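How I Get Candle Wax Out of Carpet (and What I Do About the Color It Leaves Behind)

I burn a lot of candles. Too many, probably. Over the years I have tipped wax onto a wool rug, a bedroom carpet, the back seat of a car and one very nice pair of socks, so I've had plenty of practice at this. My method is slow and a little boring, but it has worked for me on every low-pile carpet I've tried it on, and you likely own everything you need.

What you'll want nearby:

A bag of ice cubes, or a freezer pack
A dull butter knife or an old spoon
Vacuum cleaner
Brown paper bags with no printing on them, or plain white paper towels
An iron
Dish soap, rubbing alcohol, a few white cloths
A bit of patience

First, leave it alone. I know! Every bone in your body wants to grab a rag and start wiping, and all that does is push warm wax down between the fibers and make a bigger circle. Blow out the other candles, shoo the dog away, and go make a cup of tea.

Once the wax has gone cloudy on top, put the ice in a plastic bag, wrap the bag in a thin dish towel and set it on the spill. Ten minutes is usually plenty for a splash. For a big puddle I go twenty and swap the ice halfway through. You want the wax hard enough to snap when you press it with the knife. If it bends, it needs longer.

Then break it up. Work from the outside edge in toward the middle, with the knife held almost flat, and lift the pieces instead of sawing at them. Pick up the big bits by hand as you go. I keep the chunks in a jar and melt them down later for fire starters, but my family thinks that's odd, so feel free to throw yours out. Vacuum up the crumbs before they get a chance to soften again. 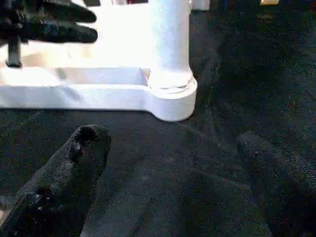
Clalow, May

I went through this whole routine again on Sunday, and I timed parts of it so I could give you better numbers than "a while." The candle was a dark red Firkano pillar (cranberry and something, it smells like a pie) and it went over when I reached past it for the remote. The chipping and vacuuming took me 50 minutes, tea included. What was left was a flat, waxy film that I could feel better than I could see.

That film is what the iron is for. Set it to the lowest heat, with the steam off and the water emptied out. Please check the steam twice, I have forgotten before and made a soggy mess. Lay the brown paper over the spot and touch the iron to it for five seconds or so, then lift. Don't park it there. You'll see a greasy patch come through the paper as the wax melts and soaks up into it. Move to a clean section of paper and go again. Keep going until the paper comes away dry looking.

A warning about synthetic carpet, and I mean this one: nylon and polyester and especially olefin can melt. If you don't know what your carpet is made of, try the iron and paper in a closet corner first, or use a hair dryer. The dryer takes longer but it's much harder to do damage with. My own iron is an old Shezi travel model that barely gets hot enough for shirts, and it's perfect for this. I picked it up at a yard sale and I would cry if it died.

Now the color. White and cream candles rarely leave anything, so you may be finished already. Red, green and navy are another story — the dye travels separately from the wax and it likes carpet very much.

Start with the mild stuff. Mix a teaspoon of clear dish soap into two cups of warm water, dab it on with a white cloth, and blot. Blot again with plain water. If you see color coming up on the cloth, stick with it and keep changing to a clean patch.

If nothing comes up, move to rubbing alcohol. I use the regular drugstore kind, though I've had good luck with 90 percent too on old stains. Put it on the cloth and never straight on the carpet, because it can loosen the backing if it soaks through. Test it somewhere hidden. Open a window, keep it well away from any lit candle, and make sure the iron is unplugged and cold before the bottle comes out.

I did try a shop product once, the Urex spot gel, on a green stain in the hallway. It did fine. It also left a slightly stiff patch that took three rinses to soften up, so I've gone back to alcohol.

When the color is as good as it's going to get, rinse with cool water, press a dry towel over the spot with something heavy on top, and let it sit overnight. In the morning run your fingers through the pile in both directions, then vacuum once more to stand it up.

A couple of things I get asked a lot:

Does this work on shag? Sort of. Skip the knife, pinch the frozen wax between your fingers and crumble it out strand by strand. Put on a movie.

What about wool? Same steps, less heat, and go very easy on the alcohol. If the rug is an antique or belonged to somebody's grandmother, I'd stop after the ice and call a cleaner.

What about soy wax? It's softer, so it needs more time under the ice, but it comes out with warm soapy water better than paraffin does. I often skip the iron completely for soy.

Old wax that's been there for years? Give it a go. I got a blob out of a rental carpet that had been painted around, I think, by at least two tenants before me. I had to go over it with the iron four separate evenings and used up every paper bag in the house.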